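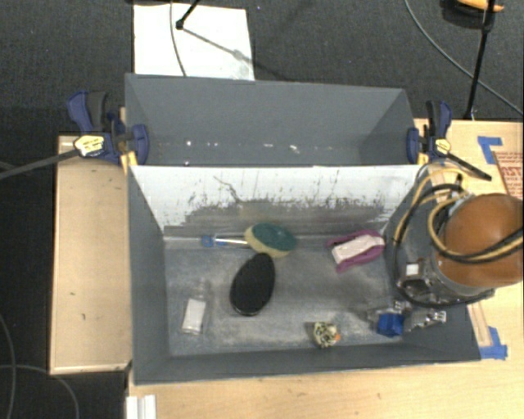
A grey bin on a light wooden tabletop, with a second one behind it.

Dunada: a word list of household sorting and storing

Dunada is a small collection of the words people use at home for putting things away. It began as a notebook kept by Theano Mitsotakis-Vlachou, who had grown curious about why her neighbours in Stukus said "tidy" where her cousins in Navalov said "side up", and it has been growing gently ever since.

What you get

There are 125 entries in one plain text file, words.txt, each with a headword, a meaning in everyday English and a sentence somebody really said to us. A second file, places.txt, tells you which of the 2 towns each word was heard in. Please keep them in the same folder, or the entry numbers won't lead you anywhere!

How it was gathered

Renato Malabanan and Lovely Cruzado did the listening, mostly over kitchen tables, and spoke to 47 people between them. Charito Padilla checked the spellings – a long job, as plenty of these words had never been written down before and everyone had a favourite way of doing it.

Things to bear in mind

Most of our speakers were over sixty, so younger people's words are thin on the ground. The entries for "bin", "tub" and "crate" overlap a good deal, and we have left them that way. Names and street names were taken out of the sentences before the files were put together.

Using it

You are welcome to copy, print and share the list for any purpose, with a mention of Dunada. Corrections go to Nestor Mercado, who is always glad of them, particularly for the Stukus entries. Last updated 25th July.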